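Can a Robot Tidy Your Room Yet?

Reading time: one cup of hot chocolate

Think about the last time you packed up your toys. You probably did it while talking, or while thinking about lunch. You saw a block, your hand went out, your fingers closed, and the block went in the tub. It did not feel like hard work for your brain.

For a robot, it is very hard work. This page explains why, and which chores machines can do now.

Chores machines already do

Some machines at home have been doing chores for a long time. A washing machine fills with water, turns the clothes and spins them. A dishwasher sprays hot water at the plates. These machines are good at their jobs, but look at what they leave for you. Somebody still has to pick the socks up off the floor and put them in the washing machine. Somebody has to scrape the plates and stack them, then put them away again.

The washing machine never has to find a sock. That is the part people are trying to teach robots now.

Robot vacuum cleaners are a bit different, because they move around by themselves. They can cover a floor quite well. If you leave a shoelace or a piece of string lying about, many of them get tangled in it. They do not pick things up and put them somewhere else.

What a robot arm has to do

A robot arm is a machine with joints, a little like your shoulder, elbow and wrist. At the end there is often a gripper. A simple gripper has two fingers that move together and apart. Try picking things up with only your thumb and one finger, and keep both of them straight. A block is not too bad. A sheet of paper lying flat on a desk is annoying. A T-shirt can be picked up, but now try folding it.

To pick up one block, the robot has to do these jobs:

Find the block.
Work out how far away it is and which way it is turned.
Move all its joints so that the gripper ends up in the right spot.
Open the fingers wide enough, go down, and close them.
Check that the block is really there before lifting.

If the robot gets the distance wrong by the width of your fingernail, it might knock the block over or close its fingers on nothing. Shadows can make the first job harder. You know that a dark shape on a table is only a shadow, but a computer has to learn that.

Why practise with blocks?

Many robots start with small cubes on a plain table. Cubes have flat sides, so there are good places to hold them. They do not squash. If a robot can't manage cubes, there isn't much point giving it a banana.

A lot of this practice happens in a simulation, a world made inside a computer, like the world in a video game. The arm, the table and the cubes are all drawn by the computer. Nothing can break, and nobody has to crawl under the table to look for a lost block. A program can also have many more tries in a day than a real arm could. Imagine a practice program called Clikcombe that gives its arm 2,000 tries at one job. Doing that with a real arm would take a very long time, and you would need to put the blocks back after each try.

The pictures come from a simulated room. 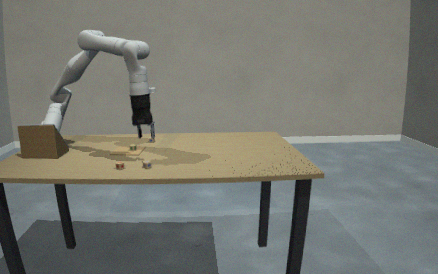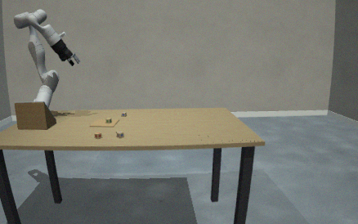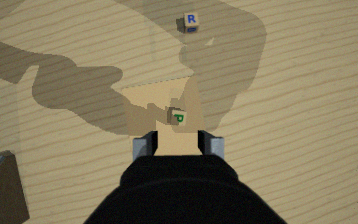 Krum Ivanov wrote to us after reading the first version of this page. He thinks we should be firmer about it: a robot that can pick up a cube is not a robot that can tidy a bedroom, and children should hear that plainly. A bedroom has blankets, books, half a sandwich and a cat. He also says that moving the cubes a little, or changing the lamp, is a better test than doing the same pick-up again and again.

We agree with him about the blankets. Soft things change shape each time you touch them, so the robot has to keep working out where the edges are. Clear things, such as a drinking glass, are hard as well because a camera can look straight through them.

So, which chores?

Putting solid things that are all the same into a box: yes, machines can do this, and in some factories they do it all day.

Vacuuming a clear floor: yes, mostly.

Folding towels: sometimes. Some robots can do it, but they may be slow, and a towel in a lumpy heap can be a problem.

Emptying the dishwasher: sometimes, in tests. A kitchen full of different cups, with people walking through it, is much harder.

Tidying any bedroom, on any day, without help: not yet.

Robots in shops have the same trouble. A machine can move boxes that are one size and always in one place. A shelf where customers have put the soup in with the biscuits needs more sorting out, and for now that is usually a job for a person.

Try it yourself

You will need 2 rulers, four small blocks and a tea towel.

Hold one ruler in each hand. These are your gripper fingers. Put the blocks on a table and move them one at a time onto a piece of cardboard, using only the rulers. Now shut one eye and do it again. It is harder to tell how far away things are.

Next, ask a friend to be the computer. You keep both eyes closed and your friend tells you where to move: left, right, forward, down, close. Your friend can't touch you or the blocks. Swap over when all four blocks are on the cardboard.

Last of all, try to fold the tea towel with the rulers. Write down how long it took, or write down that you gave up.

Words to know

Gripper: the part of a robot that holds things.
Joint: a place where an arm can bend or turn.
Simulation: a pretend world made by a computer, used for practice or testing.

Page last checked 19 Aug 2026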